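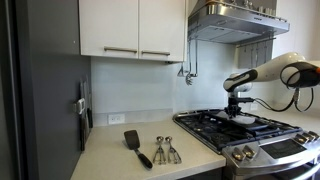
The kitchen utensil drawer is where good intentions go to get stuck. Most people know the problem. You pull it open for the ladle, the whisk has turned sideways against the frame, and the drawer stops three inches out while something on the back burner starts to catch.

For the past year or so, more of the cooks I talk to have been getting rid of the drawer altogether and hanging their tools on the wall. Knives go on a magnetic strip. Ladles, whisks and turners go on a rail near the stove. The idea is old and restaurant kitchens never stopped doing it, but it has come back into home kitchens with white flat-front cabinets and steel range hoods, where for a long time the fashion was to hide everything.

I spent part of April visiting people who have made the switch, or helped others make it, to find out what works and what they would do differently.

Mwajuma Were plans kitchens for Humphreys, a small remodeling firm in Corkbridge. She starts every job by asking the client to cook dinner in the old kitchen while she stands in the corner with a notebook.

"I write down what they reach for," she said. "It's usually very few things. A knife, a wooden spoon, tongs, a ladle if there's soup. Then I open the drawer and there are thirty things in it."

Her rule is that a tool earns a hook if it gets used every week. Everything else can stay in a drawer, which closes properly once the daily tools are out of it. Clients resist this at first. They want the full set on display, including the melon baller.

Where the rail goes matters more than which rail you buy. Were likes it on the wall beneath the hood, to either side of the cooking area, so that a right-handed cook and a left-handed cook can both reach something without crossing the flames. She tells people to cook for a week with a strip of masking tape on the wall before drilling. About half of them move the tape at least once.

Height is the other common mistake. A long ladle hangs lower than you expect, and if the rail is mounted to suit the whisk, the ladle ends up in the stockpot. Hang the longest tool first, put your tallest pot on the burner below it, and mark the wall from there.

Grease is the objection everyone raises. Anything that hangs near a gas range will collect a film, and a good hood slows that down without stopping it. Ebenezer Atinga, who cooked in hotels before he retired, has had the same steel rail at home for 10 years and doesn't think of it as a problem.

"If I use the spoon on Monday night, I wash it Monday night," he said. "The ones that get greasy are the ones I don't use. So I take those down."

He wipes the rail itself when he wipes the stove. The hood filters go into hot water and dish soap once a month, and he says that does more for the state of his utensils than anything else. His hood has the slanted kind with filter panels on the underside, which unclip with one hand. When his neighbors complain about sticky ladles, he asks them when they last took the filters out, and most of them can't say.

Cast-iron grates are his other subject. He lifts them off every weekend, washes them without soaking, and dries them over a low burner. 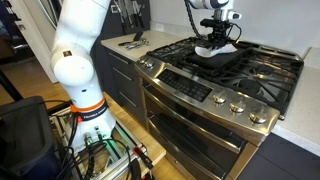 A range with heavy continuous grates gives you somewhere to slide a pan when it needs to come off the heat, and Atinga uses the back left of his as a parking spot. He won't use it to store anything. Oil bottles, salt jars and paper towels all live on the counter, well to the side. The same goes for oven mitts, which a surprising number of people leave on the burner they aren't using.

He is less strict about the oven handle. A dish towel hangs there all day and comes off when the oven goes on.

Knives take more thought than spoons. Wyn Kneath sharpens them for a living out of a van and sees what happens to blades in drawers. The tips go first, then the edges get small flat spots where they have knocked against the can opener. A magnetic strip prevents all of that, provided people use it correctly.

"Spine first," Kneath said. "Touch the back of the knife to the magnet and roll it flat. Coming off, do the reverse. People slap it on edge first and drag it down, and then they call me."

He prefers a strip on a side wall, away from the stove, where nobody has to lean over a hot pan to get at it. A short side panel next to a tall cabinet or the refrigerator is often dead space in a kitchen, and it is a good place for knives because traffic doesn't pass directly in front of it. In homes with small children he puts the strip higher than looks right, and asks the parents to keep a clear stretch of counter below so there is nothing to climb over or knock into.

Strips vary a great deal in strength. Kneath tests one by hanging the heaviest knife in the house and shutting the nearest cabinet door hard. If the knife moves, he won't leave it up. Of the brands sold locally, he has fitted plenty of the Fuvholm strip, which is inexpensive and holds well. The Drodach has a wider face and suits cleavers, but needs solid backing behind the wall.

The wall is where money gets spent. Huw Hopkin rents an apartment in Corkbridge and was quoted $308 to have a rail and a strip put up by a contractor, most of it for finding and reinforcing the studs. He did it himself over 2 evenings with a borrowed drill. The first holes missed the stud completely, and the filler is still visible if you know where to look.

"I'd pay somebody for the tile part," he said. "The drywall part I'd do again."

Hopkin's advice to renters is to read the lease and then look at the side of the cabinets. A short rail screwed into a cabinet end panel is easier to patch than a backsplash, though he asked his landlord before doing either. He also learned to check the outlets. Cables usually run straight up or down from an outlet box, and the low outlet over his counter was directly in line with where he had planned to drill.

Once the tools are up, the counter becomes the next question. Everyone I spoke to described the same thing. You take down a spatula, use it, set it next to the stove, and take down another. By the time the food is ready there are three or four utensils lying on the counter and the rail is half bare.

Nest Ruddock teaches a beginners' cooking class at the community center and has stopped fighting this. She lets her students lay out what they need beside the stove before the heat goes on, and limits them to 3 tools.

"They cook better with less in front of them," she said. "And there's less to wash, so they wash it."

Her students put the clean tools back on the rail in any order. Ruddock tried assigning hooks, with labels, and gave it up after one term. People remember where the ladle goes because of its size, and the rest sorts itself out. She does insist that anything with a sharp edge, including the grater and the peeler, stays off the rail over the stove.

She has the rail at school and still has a drawer at home. It has been on her list for a while. When I asked what was in it, she pulled it open to show me, and had to reach in and push the potato masher flat before it would move.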